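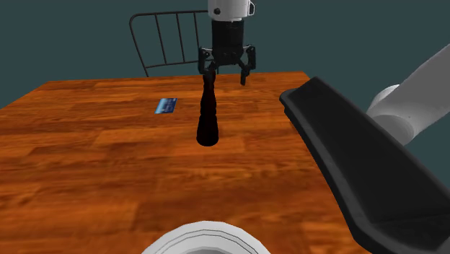

*Tabletop with a dark bottle-shaped object, simulated.*

# Checking the Plesham infection figures

The council posts a new table every Saturday, usually after lunch and occasionally after supper.

1. Open the Plesham page and pick your ward. Marchal is filed under "Other", to the annoyance of Marchal.
2. Find the seven-day column. The total of 2,448 goes back to September – ignore it.
3. Compare with the week before. Evness had 12 cases, down from over 200 in the winter.
4. Write it down. The old tables vanish without a word.

Updated 2022-04-23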